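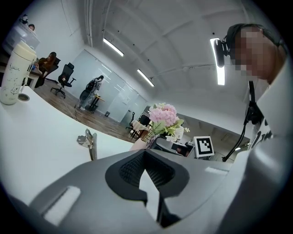
Comptabilité de gestion – Support de cours
Séance 8 : L'évaluation des stocks
Responsable de l'enseignement : Fatemeh Bakhtiari
Version mise en ligne le 16 décembre 2021

8.1 Objet de la séance

La présente séance porte sur l'évaluation des stocks de biens interchangeables. Elle suppose acquises les notions de coût d'achat et de coût de production étudiées précédemment. Les étudiants qui n'ont pas suivi le module d'introduction sont invités à relire les chapitres correspondants avant de traiter les exercices.

À l'issue de la séance, l'étudiant doit être en mesure de tenir une fiche de stock selon deux méthodes et de commenter l'écart de résultat qui en découle.

8.2 Définitions

On appelle stock l'ensemble des biens qui interviennent dans le cycle d'exploitation de l'entreprise, soit pour être vendus en l'état ou au terme d'un processus de production, soit pour être consommés au cours de ce processus. On distingue les marchandises, les matières premières, les en-cours et les produits finis.

Un article est dit identifiable lorsqu'il peut être suivi individuellement, de son entrée en magasin jusqu'à sa sortie. Son coût de sortie ne soulève alors aucune difficulté : il est égal à son coût d'entrée. Un article est dit interchangeable (ou fongible) lorsqu'il ne peut être distingué, à l'intérieur de sa catégorie, des autres articles entrés à des dates différentes. Il faut dans ce cas recourir à une convention.

8.3 Le coût d'entrée

Les biens acquis à titre onéreux sont enregistrés à leur coût d'acquisition. Celui-ci comprend le prix d'achat, net des remises et rabais obtenus, ainsi que les frais directement attribuables à l'achat, notamment le transport et la manutention. Les taxes récupérables en sont exclues.

Les biens produits par l'entreprise sont enregistrés à leur coût de production. L'imputation des charges fixes tient compte du niveau normal d'activité ; la quote-part correspondant à une sous-activité n'est pas incorporée. Ce point sera repris en février, lors de la séance consacrée à l'imputation rationnelle.

8.4 Les méthodes de valorisation des sorties

Premier entré, premier sorti (PEPS). Les sorties sont évaluées au coût des lots les plus anciens. Le stock final est par conséquent évalué au coût des lots les plus récents. Il s'agit d'une convention d'évaluation, indépendante de l'ordre dans lequel les articles quittent physiquement le magasin.

Coût unitaire moyen pondéré (CUMP). Les sorties sont évaluées à un coût moyen, calculé soit après chaque entrée, soit en fin de période. Dans la première variante :

CUMP = (valeur du stock avant l'entrée + valeur de l'entrée) / (quantité en stock avant l'entrée + quantité entrée)

La seconde variante allège les calculs, mais ne permet de valoriser les sorties qu'une fois la période achevée.

8.5 Application : société Hundon

La société Hundon commercialise un article unique, désigné sous la référence Pikon. Les mouvements de la période sont les suivants :

Stock initial : 400 unités à 20 €
Entrée (fournisseur Laing) : 400 unités à 29 €
Sortie (client Cundham) : 500 unités

La valeur totale disponible s'élève à 8 000 + 11 600 = 19 600 €.

Selon la méthode PEPS, la sortie est évaluée à (400 × 20) + (100 × 29) = 10 900 €. Le stock final comprend 300 unités à 29 €, soit 8 700 €.

Selon la méthode du CUMP après chaque entrée, le coût moyen est de 19 600 / 800 = 24,50 €. La sortie est évaluée à 12 250 € et le stock final à 7 350 €.

L'écart entre les deux évaluations de la sortie est de 1 350 €. Il se retrouve, en sens inverse, dans la valeur du stock final. En période de hausse des prix, la méthode PEPS conduit donc à un résultat plus élevé.

8.6 Permanence des méthodes

La méthode retenue doit être appliquée de façon constante d'un exercice à l'autre, afin de préserver la comparabilité des comptes. Tout changement doit être justifié et faire l'objet d'une information en annexe.

8.7 Travail à rendre

Reprendre l'application en supposant que l'entrée est facturée à 20 € l'unité, frais de transport de 400 € en sus. Établir la fiche de stock selon les deux méthodes et présenter l'écart constaté. Les calculs intermédiaires doivent figurer sur la copie. Les coûts unitaires sont arrondis au centime.

Les copies sont déposées au secrétariat pédagogique, sous format papier, avant le début de la séance suivante.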